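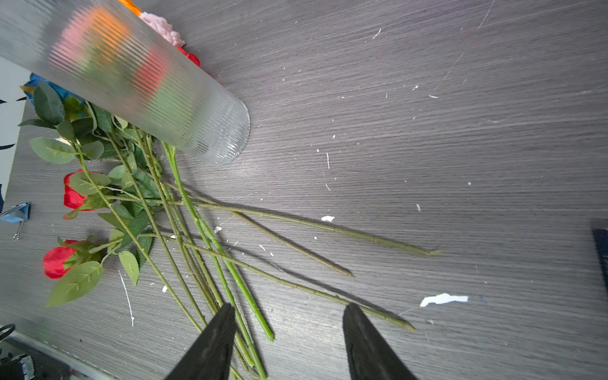 ## 4. Placing and tuning your Surkine 204

Now for the fun part! The speaker is charged, the feet are on, and you've heard the little rising chime that means it's ready to go. Ten minutes spent on this section will do more for the sound than anything else in the guide, so put on a record you know well (something with a proper bass line, if you have one) and let's get started.

### 4.1 Find a good spot

1. Set the speaker on a firm, level table or shelf. All four feet should touch.
2. Turn the front grille toward the place where you sit most often.
3. Leave a hand's width of open space behind the speaker. The bass port is back there and it needs room to breathe.
4. Clear away anything that can buzz. Vases, picture frames, loose coins and cutlery are the usual culprits, and glass is the champion.
5. Play your record at the volume you'd really use, then walk around the room and listen.

> **Note:** Corners make the bass bigger. Some people love this! If voices start to sound muddy, slide the speaker out a little and try again.

> **Caution:** Keep water well away from the top panel. If you spill anything on it, unplug the speaker, wipe it down, and leave it off until it is completely dry.

### 4.2 Run Room Tune

Room Tune plays a series of sweeps and listens to how they come back. It's a lovely bit of engineering and takes only 90 seconds.

1. Switch off fans, dishwashers and the TV.
2. Hold the **Tune** button until the ring turns green, then let go.
3. Stay quiet and stay put. The low sweeps come first, and the high ones are the chirpy ones that make dogs tilt their heads.
4. Wait for two short chimes. The new setting is saved.
5. Press **Tune** once to switch between the old sound and the new one.

If the ring blinks amber, the speaker heard too much noise. Close the window and start again from step 2.

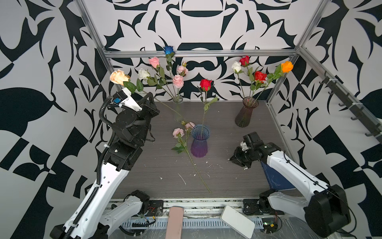
Aníbal Usuga: Do the tune with the curtains the way you keep them in the evening. I ran mine at noon with everything open and it came out far too bright once they were closed. Second try was perfect.

Great advice, and it goes for rugs and big cushions too. Run Room Tune again whenever you rearrange the furniture.

### 4.3 Track down a rattle

Even a well-placed speaker can set something singing across the room. The built-in test tone makes the hunt surprisingly enjoyable.

1. Open the Runulia app and choose **Tools > Test tone**.
2. Start low and drag the slider up slowly. Stop at 800 Hz; most household rattles show up well before that.
3. When you hear a buzz, leave the slider where it is and rest a fingertip on nearby objects, one at a time.
4. Move the noisy one, or put a felt pad under it.

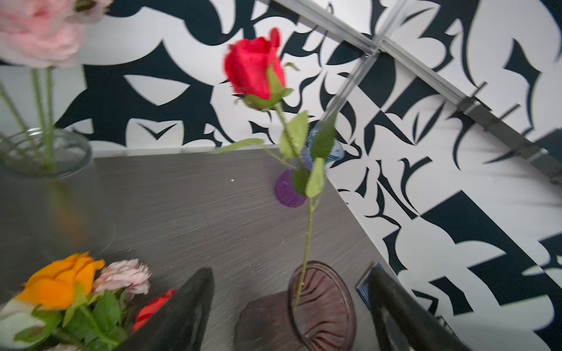 *Red rose in a ribbed glass vase.*

> **Caution:** Keep the volume at 9 or lower while a test tone is playing, and don't put your ear against the grille.

### 4.4 Save your sound

1. In the app, tap **Save as** and give the setting a name.
2. Tap the star to make it the one your speaker wakes up with.

To pair a second speaker for stereo, go to Section 5.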